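Granedton公開日に行ってきた

11月の平日に休みが取れたので、Granedtonの公開日を見に行ってきた。ロボットに家事や事務の作業を覚えさせている会社で、年に一度だけ作業場を一般に開けている。去年は申し込みが間に合わなかったので、今年は受付開始の日に申し込んだ。

最寄り駅からバスで14分。降りてからが少しわかりにくく、案内図では信号の角を右とあるが、実際には一本先の細い道を入る。建物は普通の住宅に近い大きさで、看板は郵便受けの横に小さく出ているだけだった。一度通り過ぎた。

受付で名前を書き、首から下げる札をもらう。番号は437だった。そんなに人が来ているのかと思ったら、春の企業向け見学会からの通し番号だという。私の回は小人数で、質問もしやすかった。

最初に二階で説明を聞いた。30分の予定が少し延びた。話の中心は、いま進めているCovanoという計画のこと。人が頭にカメラをつけて日常の作業をし、その映像をロボットの学習に使う。腕を遠隔で操作して教える方法も続けているが、そちらは一つの動作を集めるのに時間がかかる。人の手でやった映像なら数が早くそろうので、まず人の映像で大まかな動きを覚えさせ、あとから腕の操作データで仕上げる、という順番らしい。

作業の一覧を印刷したものが配られた。全部で664項目ある。「タオルを三つ折りにする」「電池を入れ替える」「封筒の口を閉じる」といった短い文が並んでいて、読んでいるだけで結構面白い。難しさが三段階でついていて、紙を扱うものはほとんどが一番上の段階に入っていた。

紙が難しい理由も説明があった。箱やコップは持っても形が変わらないが、紙は持った瞬間に曲がるし、垂れるし、破れる。破る作業になると、途中で物の数まで増える。どこを持っていたかが一回ごとに変わるので、同じ動きをなぞるだけではうまくいかない。担当の人の言い方では「毎回違う物を渡されているのと同じ」だそうだ。

そのあと一階に下りて、実際の収録を見学した。靴を脱ぐ場所と履いたままの場所が分かれていると言われたが、線が引いてあるわけではなく、最後までよくわからなかった。

この日の課題は「小さい紙を両手で破って捨てる」。作業する人の視点の映像が壁際のモニターに出ていて、見学者はだいたいそちらを見ていた。横から見ると手元が体に隠れてしまうので、モニターのほうがずっとわかりやすい。

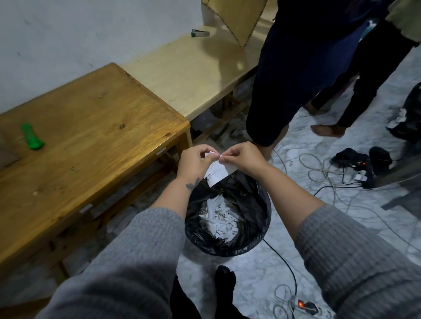
ゴミ箱の上で紙を破る作業。作業者の視点から。

左手の親指とほかの指で紙の左側を持ち、右手で右の端を引く。言葉にするとそれだけの動作だが、いざ説明しろと言われると困る。自分が紙を破るときにどちらの手を動かしているか、考えたことがなかった。帰ってからレシートで試したら、私は右手を手前にひねっていた。

ゴミ箱の中には、破った紙がもう積もっていた。丸まっているものもあれば、印字が見えているものもある。紙は白くて小さく、字が薄く印刷されている。

一回ごとの収録は短い。破り方は作業する人に任せてあって、細かい指示はしないそうだ。以前は持つ位置や破る回数まで決めていたが、そうすると全員の動きが似てしまい、少し違う紙を渡しただけで機械が止まるようになったという。いまは決めるのは始まりと終わりだけで、間は自由。Covanoになってから変えた点としては、これが一番大きいと言っていた。

もう一つ意外だったのは、部屋が片づきすぎていないことだ。研究所のような白い台を想像していたが、使い込んだ木の机があり、緑色のカッターナイフが置いてあり、奥の机にはホチキスがある。床にはケーブルが何本もうねっていて、電源タップのランプが赤くついていた。床は白と灰色の大理石模様で、こういう模様も映像としては手がかりになったり邪魔になったりするらしい。背景が単純な場所ばかりで撮ると、普通の家に持っていったときに使えないという話だった。

続いて、奥の部屋で腕のほうの実演があった。機種はWarraichという、机に固定する二本腕のもの。撮影禁止だったので写真はない。

こちらでは同じ課題を機械にやらせる。一回目は紙の端をつまむところで失敗した。指先が紙の上を滑って、紙だけが机の縁まで動いていく。二回目はつまめて、両側から引くところまでいったが、破れる前に右の指から抜けた。三回目で破れた。切り口は斜めで、きれいとは言えないが、ちゃんと二枚になって箱に落ちた。見ていた人から少し拍手が出た。

速さは人と比べるとかなり遅い。つまむ前に一度止まり、持ち上げてからまた止まる。止まっている間に手元の映像を見て次の動きを決めているとのことで、そこを短くするのが来年の課題だそうだ。

質問の時間に、指先の力はどうやって測っているのか聞いてみた。人の映像からは力の大きさはわからないので、そこは腕の操作データだけが頼りになる。紙を引く力が弱いと抜けるし、強いと思わぬところから裂ける。その加減を覚えさせるために、紙の作業だけで腕のデータを500回分取り直したところだという。別の人は、左利きの人の映像も混ぜているのかと聞いていた。混ぜているが、まだ少ないという答えだった。

最後にTrevierという、映像に区切りをつけるためのソフトを触らせてもらった。動画を流しながら「つかむ」「引く」「離す」の切れ目で印を入れていく。簡単そうに見えて、「引く」がどこから始まるのかで迷う。紙がぴんと張ったところなのか、手が動き出したところなのか。隣の席の人と見比べたら、ずいぶん違うところに印を入れていた。社内では基準の文書があって、迷ったら手が動き出したほうを取ると決めているそうだ。

全部で二時間と少し。参加費は無料で、帰りに資料の入った封筒をもらった。作業一覧は持ち帰ってよかったので、いま机の上にある。

これから行く人向けに書いておくと、一階は立ったままの時間が長いので、荷物は少ないほうがいい。受付の横に棚はあるが、大きい鞄は入らない。駐車場はなし。帰りのバスは夕方になると本数が減るので、午後の回に出るなら時刻表を先に見ておくこと。私は一本逃して、駅まで歩いた。

来年は洗濯物をたたむ実演もやる予定だと聞いた。日程が出たらまた申し込むつもり。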